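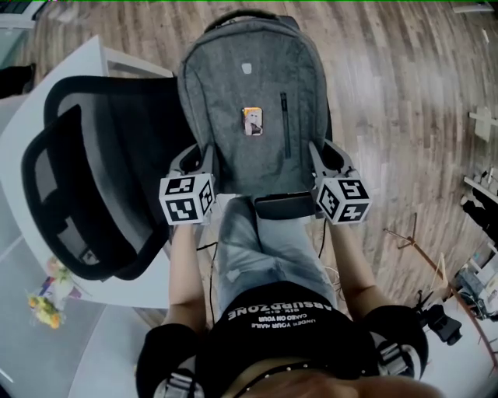 Itero grippers, build log

2018-03-28, Illow, upper floor

Second day with both hands running at the same time. The goal was to get through the backpack handling on the floor with the left and right grippers together, log everything, and find out what breaks. The left hand cable broke first, as expected. Notes below in the order I worked, more or less.

State at start

Left gripper: new body print, old finger pads. Right gripper: body from two weeks ago, new pads. I meant to have them matched by now but the printer downstairs was booked. They weigh close to the same. The left came in at 287 g on the kitchen scale without the cable, and I didn't weigh the right again after gluing the pads.

Marker cubes are on both, bolted at the base of the jaws. White cubes, black pattern on the faces, same file as before. I sanded the seams on the left one and the paper labels sit flatter. The right one still has a lifted corner on the outer face. It has been like that for a while and I keep pressing it down with a thumb.

Harness: shoulder straps with the plastic buckles. Tightened both sides before starting. It creeps down when you lean forward over something on the floor, and then the head view and the hands stop agreeing about where down is. For now the fix is to re-seat the straps between takes. A chest strap would be better.

Why the backpack

It's soft, it has a handle loop and a zipper, and it doesn't stand up by itself in any reliable way. The boxes we used earlier were too easy. With a box you can close the jaws anywhere on an edge and it comes up. The bag folds away from the fingers and you have to go looking for a grip.

Working on the floor instead of the bench was a choice about reach. Kneeling or sitting, the hands stay low and close to the body, and that's the pose where the head camera loses the cubes most often. I wanted that in the data. The planks up here throw some reflections from the ceiling lights. I was worried about the marker detector picking up junk from them and it didn't, at least in the logs I've been through.

What I ran

Pick by the two lower corners, lift, tilt, set down.
Pick by the carry handle, one hand, other hand steadying the side.
Push and straighten, both hands, no closing.
Zipper pull, right hand only.

Corner pick works. The fabric is thick and a bit fuzzy and the pads bite well. You do have to get enough material into the jaws before squeezing. With only a pinch of it the bag slides out on the way up.

Handle pick is fine with either hand. The loop is stiff enough to hold its shape, so the fingertip goes under it without much trouble.

Push and straighten is where the operator's wrists complain. The housings bump each other when the hands come together at the front panel. There's a spot where the two cubes want to be in the same place. Noted for the next body revision: move the cube back along the handle, or tilt it outward. Tilting is the smaller change and doesn't touch the trigger.

Zipper: no. The fingertips are too blunt to get hold of the slider. Got it moving once by catching the tab against the edge of a pad, could not repeat it. I've dropped it from the list until there's a narrower tip to try.

Jaw opening

Measured full opening again since the new body has a different stop. Left is 83 mm tip to tip. The right opens a little wider, which bothers me more for calibration than for use. The width signal is normalized per hand anyway, so it only matters if someone swaps the config files. I have swapped the config files before. Put a strip of tape on each trigger with L and R.

Bolger (the width and pose logger) now refuses to start if the closed reading is off by more than a set amount. It asks you to close both jaws, then open both, then go. This takes a few seconds and has already saved one session. Leave it on.

Cables

The left cable hangs straight down past the thigh and it's long enough to kneel on. I knelt on it. The connector pulled partway out and the stream went choppy before it dropped. Bolger kept writing the head view happily while the left hand was gone, and I didn't notice until I scrubbed through it afterward. Two changes:

First, strain relief at the gripper. Zip tie through the rib next to the connector, with a loop of slack. Did this on the left with what I had in the box. The right still needs it.

Second, a beep from Bolger when any stream goes quiet. Not a line in the log, a beep. Somebody with both hands full isn't going to be reading a terminal.

Routing the cable up the forearm and over to the shoulder strap would solve the kneeling problem completely. I tried it with tape and it pulls on the wrist when you reach all the way out. Needs a coiled section or something elastic. Skipped for now.

Frame drops

The longest clean take from today came to 572 frames before the first gap. After the gap it's usable again but the timestamps have to be re-aligned by hand. I'd call anything under a few dropped frames acceptable for pose, and for the width signal it doesn't matter at all.

The gaps line up between the head and right hand streams, which makes me think it's the hub and the cameras are okay. Will borrow the powered hub from the bench and run the same list again. If the gaps go away, that's the answer and I'll order one.

Gripper camera view

The fingertips stay in view over the whole jaw travel, and the V between the pads points at whatever you're about to grab. That was the reason for moving the camera mount and I'm keeping it. The wide lens takes in a lot of the mezzanine as well, railing and chairs and the long table past it, with people at it. Lots of fixed structure for the tracker to hold on to. In the bench corner, with a blank wall close by, the same tracker wandered badly.

There's a dark intrusion along the top of the image from the gripper or its mount. It was there before the reprint too. It doesn't cover anything needed, so I masked it in the config and moved on. The mask has to be redone if the mount shifts, so please don't loosen those screws to get at the lens.

The ceiling lights are bright in this view when the hand tips up. Exposure dips and the bag goes darker for a moment. Locking exposure fixed that but made the area under the office chairs very noisy. I left it locked. Will compare pose error both ways once there's enough of each.

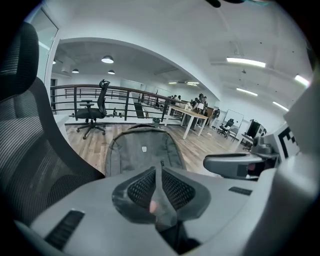 Pads

The mesh-textured surface is holding up. Smooth pads slid on the bag fabric whenever it was loaded sideways, and these haven't so far. Lint sticks in the texture. Wiped them with alcohol between sets and the grip came back to what it was.

Pad glue on the left inner edge is lifting slightly. Same spot as last time. I think the pad is being peeled when the fingertip drags on the floor, which happens every time you go under a corner. Options are a small lip on the finger in front of the pad edge, or cutting the pad short by a couple of millimeters. I'll print the lip version. If it catches on the fabric I'll go back and trim.

The ridged rubber strip on the body is staying. It's a better thing to rest a finger against than bare plastic.

Calibration

Did the full board calibration before the first take and a quick one after the last. The right hand had shifted by a small amount between the two. Left was steady. I blame the lifted label corner on the right cube. Replace the label and repeat before drawing any conclusion.

The screws holding the right cube were also not tight. They're the short ones, 7 mm, and they barely reach the insert. The left has longer ones. Use the longer ones on both, there's a bag of them in the Sasiden drawer with the servo horns.

Sasiden itself (the two-arm bench) isn't ready for any of this. The jaw geometry on the arms is still the old version and the opening doesn't match the hand-held ones. There's no point replaying today's takes on it until the fingers are the same part. Aim is May. That depends mostly on getting printer time for four fingers in a row without someone's job in the middle.

Kept and thrown out

Kept the corner picks, handle picks, and the straightening takes where the cubes didn't touch. Threw out everything recorded with the left cable half out, and all of the zipper attempts except the one that moved.

Folder is on the shared drive under itero, then floor_bag. Raw streams are in there along with the Bolger configs as they were at the time, tape labels and all. The re-aligned takes have _fix on the end. Don't train on the ones without it if there's a _fix next to them.

To do

Strain relief, right hand.
New label on the right cube, outer face.
Longer screws, right cube.
Beep on lost stream.
Powered hub test, same list of tasks.
Print finger with lip, one only, try on left.
Weigh both hands with pads and cables on.
Chest strap for the harness. Look in the box of camera bag parts before buying anything.
Narrow fingertip for zippers, low priority.

Chargers are back on the shelf. The left gripper is on the bench with the jaw open so the glue can set, please leave it that way until morning.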